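Part 4. Folding and storing your towels 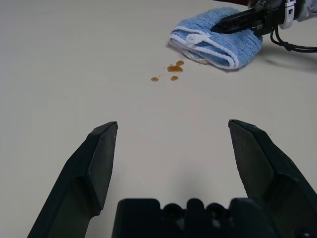 I fold a lot of towels. The linen closet at my place in Brasisberg has 21 of them on two shelves, and I got so tired of the avalanche every time I opened the door that I worked out one fold and stuck with it. The steps below go with the Enar shelf insert from Part 3, but the fold works on any shelf or in any drawer, so go ahead and use it even if you skipped the insert!

Before you start

Clear a table. A bed is too soft and the towel slides around on you. Wipe the tabletop down and let it dry, then bring over one pile of towels at a time (I do small ones first, because they go fast and I feel like I'm winning).

CAUTION: Don't put away a towel that's even a little damp. Check the middle of the thick edge with the back of your hand. If it feels cool, hang it up for another hour.

Folding a small towel

1. Shake the towel out hard, twice, and lay it flat with the care tag facing up.

2. Smooth it from the center out to the corners. If the towel has a sewn trim, pull gently along the trim until it lies straight. Trim shrinks more than terry does on some towels, and you'll see the edge pucker.

3. Fold the long sides in so they meet in the middle. A small overlap is fine.

4. Fold the whole thing in half along the same line. You should have a long strip now.

5. Bring one short end two thirds of the way up, then fold the other end down over it.

6. Tuck any stray corner or hanging loop inside. I forget this one all the time and then the loop snags on the shelf clip.

7. Press down lightly with both palms and let go. Don't squash it — a fluffy towel will just puff back up and push its neighbors over.

NOTE: For a very thick towel, skip step 4 and go straight to step 5. You get a wider, flatter bundle that sits better at the bottom of a stack.

Loading the shelf

8. Set the bundles in with the rounded fold facing you and the loose edges toward the wall.

9. Stop stacking one towel short of the divider's top edge. You need room to get your fingers in.

10. Put fresh towels on the bottom and take from the top. Yes, it means lifting the stack. It also means the same three towels don't get all the wear.

CAUTION: The wide Enar insert (part 677) and the narrow one (part 201) use different clips. The narrow clips will go into the wide rail, but they won't lock, and a full stack can tip the divider forward.

If the stack leans

Take it down and turn every other towel end for end. The trimmed ends are usually thicker, so they build up on one side. If it still leans, check that the rail is level and go back to step 4 in Part 3.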